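Still waiting for the ironing robot

Posted in August, filed under Gadgets, Grumbling

Every few months a reader sends me a link to a video of a machine folding a shirt and asks whether I'm ready to eat my words. I have now watched 66 of these things, start to finish, and my words are still on the plate.

The latest was from Utach, who want you to know that their arm can tidy a living room. I watched it at normal speed, which the makers clearly hoped I wouldn't, as the clip they put on the front page runs at 5 times that. A cushion goes from one end of a sofa to the other. I could have hoovered the stairs in the time it took.

My objection has never been that the engineering is poor. It's plainly very clever, and I couldn't build one. My objection is to the word "chores". A chore is hardly ever one movement. Changing a bed means finding the clean sheet, working out which way round it goes, shifting the cat and swearing at the last corner. Most of the demos pick one small piece of that, usually the piece with the fewest surprises in it.
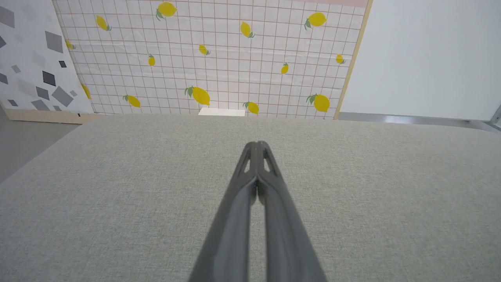 Cloth is where I'd look first if I were buying. Hard things keep their shape when you pinch them. A tea towel doesn't, and a fitted sheet seems to change its mind while you hold it. Amer published a test in which their machine tried to pick up a single napkin 402 times, and I give them full marks for printing the misses as well as the hits. Lacson only ever print the hits.

Then there's the money. Zilport are talking about 3,000 pounds for a home model, before the yearly plan that keeps it learning (their word). For that I'd want the washing sorted, hung out, brought in when it rains and put in the right drawers — and I'd want it done while I was at work, with no one standing by to press the red button.

Factories are a different matter. If the same part turns up in the same spot all day, I can believe a machine will earn its keep. My brother-in-law's packing line has had one for years and he speaks of it fondly. His kitchen, I noticed at Easter, is still done by hand.

Do keep sending the links. I'll watch the next one with the ironing board out.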